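Wiping, sorting and scrubbing: what I brought home from a robot open day
28 April 2020

I promised these notes weeks ago and then the spring cupboard clear-out got in the way, so apologies to those of you who wrote in asking. Back in March I went to the open day at Vutport, where Salminen have their workshops, mainly because the leaflet said there would be household jobs on show and I can't resist watching someone else do the washing up. Or something else, in this case!

I'd pictured a big metal arm behind glass. There was one of those near the entrance, folding tea towels very slowly (a quarter of the speed I'd do it, and the corners didn't meet, but I've seen worse in my own airing cupboard). Most of the room, though, was given over to people at tables with hand-held grippers, showing the jobs one movement at a time. You hold the thing like a pair of barbecue tongs and the two fingers open and close. They let visitors have a turn and I had three, which was probably greedy.

What I hadn't expected was to come away with a page of tips. Watching a job done that slowly makes you notice all the bits you rush. I scribbled on the back of my parking ticket and have been trying things out at home ever since.

Wiping a table

The lady on the wiping table told me they had 242 practice wipes on their list before lunch. After the first few goes I could see what most of us do wrong, me included: we scrub in circles. Circles push a spill outwards and leave a tide mark. Start outside the mess, come in towards the middle, lift, fold the cloth or tissue to a clean face and go again. It feels fussy for about a day and then your hands just do it.

Blot first if it's anything with colour in it. Beetroot, felt tip, food dye, red wine, the juice out of a tin of cherries. Press down, count to five, lift straight up. No dragging.

Don't use a torn-up wad of tissue if you can help it. A gripper can't hold on to one properly and, I've since noticed, neither can I. The loose ends come away and you end up chasing crumbs of paper. Fold a whole sheet into a flat pad the size of a playing card and it lasts three times as long.

For pale worktops with a coloured mark that's stayed behind, I use a paste of bicarbonate of soda and a little water, left on for ten minutes and wiped off with a damp cloth. Try a hidden corner first. My own worktop is laminate and takes it fine, but please don't put it on anything polished, and keep vinegar and lemon well away from marble.

Picking up small things

My second turn was with dried beans, moving them from a saucer into a jar. I dropped nearly all of them. The trick they showed me was to come down from straight above with the fingers only a little wider than the thing you want, and not to squeeze until both sides are touching. I've used exactly that with the long kitchen tweezers for getting eggshell out of a bowl, and it works far better than stabbing at it from the side. (Wet fingers are still the best for eggshell. But if you've got long nails or sore hands, try the tweezers.)

If you use one of those litter-picker reachers for high shelves, look at the pads on the ends. When they go shiny they slip. A rub with fine sandpaper brings the grip back, or you can stretch a wide rubber band round each one. I did my mum's and she's got her tins of tomatoes back.

Sorting the drawer

There was a Carkora stand next door with a sorting demonstration, all screws and washers and bottle tops. They had a counter on the wall which stood at 2,215 pieces when I walked past, and a very patient young man resetting the trays. The tip there was to sort in two passes. First pass, big and small, nothing cleverer than that. Second pass, by kind. I'd always tried to do it in one go, and I'd always given up and tipped the lot back in the drawer.

I did the odds-and-ends drawer this way on a wet Sunday and it took me the length of a radio play. Two ice cream tubs for the first pass, then an old bun tin for the second. Bun tins are marvellous for this, and egg boxes will do at a pinch.

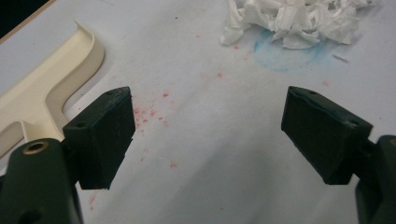 The other thing I picked up was about where you put everything before you begin. At every table the bits and pieces had been laid out before anyone touched a gripper, and there was always a clear patch left in the middle for the job itself. I'm a dreadful one for starting to cook with the post still on the worktop. Now I make myself clear a space the size of a baking tray first, with the bin bowl on the left and the clean things on the right (swap them over if you're left-handed). I've knocked over far less.

Keeping your tools clean

Hurnaseck had a little corner on looking after equipment and it was the quietest part of the day, which was a shame, as I thought it was the most useful. Their rule was to wipe the tool before you wipe the table. At home that means rinsing the dishcloth before you start as well as after. I'd never given the "before" any thought. Kitchen tongs and scissors want opening right out at the hinge and going over with an old toothbrush, then leaving open to dry. Salad servers too, if they're the joined sort.

They also said to keep one cloth for one job and mark it. I've cut a notch in the corner of my floor cloths, so even in a heap I can tell.

A few quick ones off the parking ticket

A damp sheet of kitchen roll under a chopping board stops it sliding.

Pour from a jug with the spout resting on the rim of the glass, if your hands shake.

Put lids down the same way up every time, rim upwards, so you don't leave rings.

Do the awkward corner first while you've still got the patience.

I did ask if I could buy a machine to do any of this. Not yet, was the answer, and the arm by the door would have set me back rather more than the £1,000 I'd optimistically guessed in the car! The tea was free and the flapjack was good. If they run another one I'll put the details up here, and if anybody has a way of getting turmeric out of a white plastic spatula, do please write in, I've tried sunshine and I've tried bicarb and it's still yellow.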